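Reference > Household > Storage > Toy storage
Reading time: 3 min

Toy storage

Toy storage means the boxes, bins, shelves, bags and bits of furniture used to keep children's playthings when they are not being played with. Covers homes, nurseries, playgroups, toy libraries and waiting rooms. Overlaps with general household storage but has its own habits — low heights, open tops, rounded corners, easy wiping.

History

Older homes had few toys and little need of a special place for them. A drawer or a shelf did the job. The toy chest came in as a piece of nursery furniture, often an old blanket box put to new use. Heavy lid, deep, everything in one heap.

Cheap moulded plastic changed things. More toys, smaller parts, more sets with pieces that had to stay together. Open tubs and stacking crates followed. In Flurnberg the toy trade sold wooden animals in fitted trays, one slot per animal, and the trays are now collected for their own sake. A full tray with its sliding cover is hard to find. Most lost the cover first.

Types

Chests and trunks. Large, lidded, one space inside. Good for bulky things, poor for small ones, which sink to the bottom.

Open bins. No lid. Quick to fill and quick to empty, which is why nurserys like them. Often split inside by a board or panel so that two kinds of toy can share one bin. 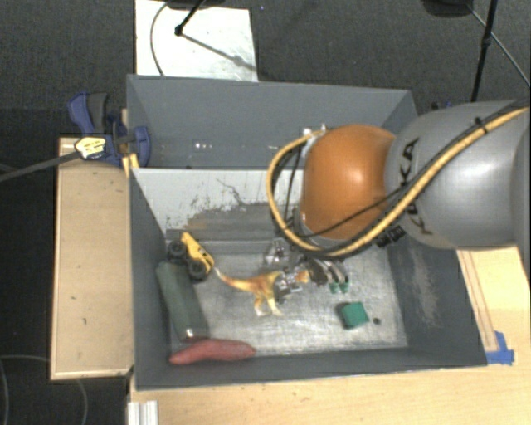 Dividers come fixed or loose. Fixed ones are stronger and don't get lost. Loose ones slide out for washing and let the owner change the sizes, but tend to warp or go missing after a few years. Cardboard ones are sold too. Short life.

Tray units. A frame with runners and shallow pull-out trays. Common in schools. Each tray takes a label, either a word or a drawing for children who can't yet read.

Bags and mats. A round cloth mat with a cord at the rim — play on it, pull the cord, hang it up. Mostly used for building bricks.

Shelves. Low open shelves with a few toys set out at a time. Favoured where the adult wants the child to pick one thing and put it back.

Sorting

Two main ways. By kind (cars with cars, animals with animals) or by set, where everything belonging to one game stays together whatever it is. The first is easier for young children. The second suits puzzles, and anything with a rule book.

Toy rotation is a third habit, not really sorting. Part of the collection is put away out of sight and swapped back after a few weeks. Okeck playgroup keeps 4 boxes on rotation and changes them at the start of the month, except February, when the hall is closed.

Toy libraries

A toy library lends toys as a book library lends books. The one at Brundport lists 113 items, from jigsaws to ride-on tractors, and lends 3 at a time per family. Stock is kept in numbered bags with a parts list tied to the handle. Returned bags are checked against the list before going back on the rack. The Adeyemi system, used there and in a few other towns, gives each bag a colour for age group and a number for shelf place. Simple to run, though the tags fade.

Safety

Lids are the main worry. A falling lid can trap fingers or hit a child's head, so lidded chests are best fitted with a stay that holds the lid at any point. Air holes are advised in any chest big enough to climb into. Tall units should be fixed to the wall. Sets with small parts need to be kept apart form toys for babies, and higher up.

Cleaning

Hard bins — warm soapy water, rinse, dry before refilling. Cloth ones go in the wash if the stiffening can be taken out. Wicker is awkward, brush it. Bath toys should be left to drain in a net or a basket with holes, never shut in a box damp.

See also: Blanket box; Nursery furniture; Toy library; Pigeonhole

Contact | Copyright Household Reference | Back to top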